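The Slow Return of the Shared Table

In Kostham, people eat early. By half past five the small streets behind the station smell of onions, and in the old weaving hall the benches are already full. I came to this town for one night and I stayed for four, mostly because of the dinners.

The idea is simple. Once a week a household cooks one big pot and brings it to the hall, and everybody eats from everything. There is no menu and no waiter. You pay what is written on the board by the door, you take a bowl, and you sit where there is space. For a visitor this last part is the most difficult. I stood for a long time with my soup before an older woman moved her coat and pointed at the bench.

The hall has room for 96 people. In winter it is often full, and then the late ones eat standing in the corridor, which they seem to enjoy. In summer, when many families go to their gardens in Clatside, the number can fall to 48 and the food is colder and simpler – beans, cucumbers, bread, a lot of dill.

Such dinners were normal here when the mill was working. The women on the second shift had no time to cook at home, so the neighbors cooked for them, and the next week it was the other way. When the mill closed, the custom stayed alive in a few kitchens only. It came back because of a broken boiler, which left one whole street without hot water for most of October.
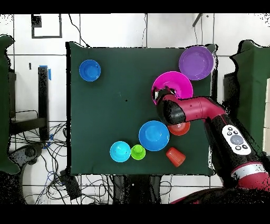
What do they cook? Almost always something that can wait. The Szilágyi bakery on the corner keeps its oven warm after the morning bread, and for a small fee you can leave your pot there until evening. I tasted a barley stew that had spent seven hours in this oven, and I am still thinking about it. The barley was soft but it kept its shape, and the smoked pork had almost disappeared into the sauce.

Not everybody is happy. Some neighbors complain about the noise, and the owner of one restaurant told me that his Wednesday evenings are now empty. The hall also needs a new roof. A collection last spring brought in 3890, enough for the worst corner, and the rest must wait.

Still, the habit is traveling. In Rolau, two valleys away, a similar dinner started this year in a school gym, with almost 80 guests on the first evening. They ran out of spoons – the soup was drunk directly from the bowls, and next time everyone was asked to bring a spoon from home.

If you want to go, arrive before six and bring something small, a jar of pickles or a cake. Do not ask for the recipe at the table. Ask when you are drying the dishes, as the guests also do, and somebody will write it for you on the back of a receipt.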